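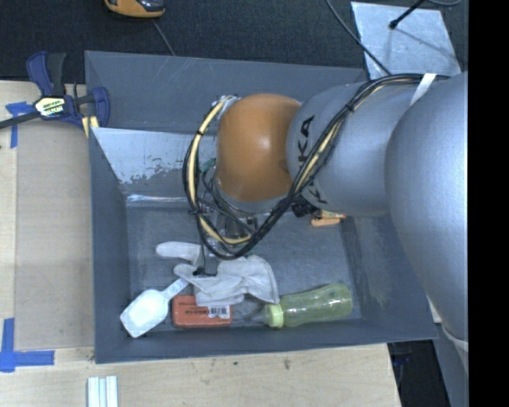
Why does everything in a big bin end up in one heap by the wall, a reader from Preddale wrote to ask us, and why does the bin get so scratched when all you ever put in it is soft stuff and toys, and is it true that bins have slanted sides to save money?

Those are three very good questions squeezed into one letter, and we have been wanting to write about bins for ages, so get comfortable. Most homes have at least one big bin for bits and pieces. Yours might be full of gloves and hats by the back door, or blocks, or the things that fell out of the car. You probably reach into it every day without giving it a thought.

Let's start with the heap.

When you drop a block into a bin, it doesn't always stay where it lands. It might bounce, or hit the side and slide down. Then somebody picks up the bin to move it, and unless that person is very careful, one side goes up a little higher than the other. Everything that can roll or slide heads for the low side. When the bin is set down flat again, the things don't roll back, since a flat floor gives them no push to go anywhere. So they sit there by the wall. The big gray bin at the top of this page is a nice one to look at, with most of its things near the front wall and a good stretch of scuffed floor showing.

Some things travel better than others. A marble will go the moment you tip the bin the tiniest bit. A block waits until the floor is steeper and then goes all at once with a clunk. A glove is the slowest traveler of the lot! It is soft and floppy, it lies down and touches the floor in lots of places, and the cloth grips as it goes. That gripping is called friction, and it is the same thing that keeps your sneakers from skidding when you run down the hall. (Socks have less of it on a shiny floor, as you may have found out.)

Now for the slanted sides. If you look closely at big bins, you'll see that many of them are a bit wider at the top than at the bottom. There are a few things going on there. The first is stacking. Bins with sloping walls can sit one inside another, like paper cups, so a great many empty ones fit in a small space. At the Netmont storage shed, 100 empty bins stand in tall towers along one wall. If those same bins had perfectly straight sides they couldn't nest at all, and they would fill the shed and spill out across the parking lot.

The second thing is how bins get made. Lots of them are shaped in a mold, a bit like a gelatin dessert, and a slanted shape pops out of a mold much more easily than a straight one. You can try this with damp sand and a beach pail. A pail that is wider at the top lets go of its sandcastle nicely. A straight-sided box hangs on to it and cracks the corners. So our reader is partly right about the money, because a shape that comes out easily is quicker to make, and bins that nest are cheaper to send in a truck.

And the slant is kind to your arms, too. A wide opening gives your elbow room to go in and lets in more light, so you can see what you're after.

All right, scratches. How can a bin get scratched if you only put soft things in it? The answer is that hardly anybody puts only soft things in a bin. A glove is soft, but some gloves have a snap or a buckle. A jacket has a zipper. A stuffed bear may have hard little eyes. And then there's grit, which is tiny bits of sand and stone that ride indoors on mittens and boots. Grit is very small but it is very hard, and when something drags it across a bin floor it leaves a thin line. You would need a bright window to spot one of those lines. But a bin that gets used every day collects another line and another, going every which way, until the floor stops being shiny and looks dull and cloudy. Grown-ups call that scuffed.

Walls get scratched a little differently. Floors get rubbed by things sliding, and walls get bumped and scraped by things going in and coming out. Sometimes a pale surface wears right off in flakes, often along an edge. An edge sticks out or ends suddenly, so it catches on things, and once a tiny piece has lifted the next piece comes away more easily. Old painted park benches do the same, and so do painted doors down near the bottom where shoes go by.

Here is something to try at home, and it works nicely on a rainy Monday. Find a bin or a deep box and put in a glove, a block, a ball and a wooden spoon, all in the middle. Guess which will move first and which will move last, and write down your guesses. Then have somebody help you lift one end very slowly. Watch the floor of the bin and call out each thing as it goes. Put the end down and look at where they stopped. Now turn the glove inside out and try again. Did it go sooner?

If your glove won, we would love to hear about it. Send us a drawing of your bin, scratches and all, and tell us what was at the very bottom.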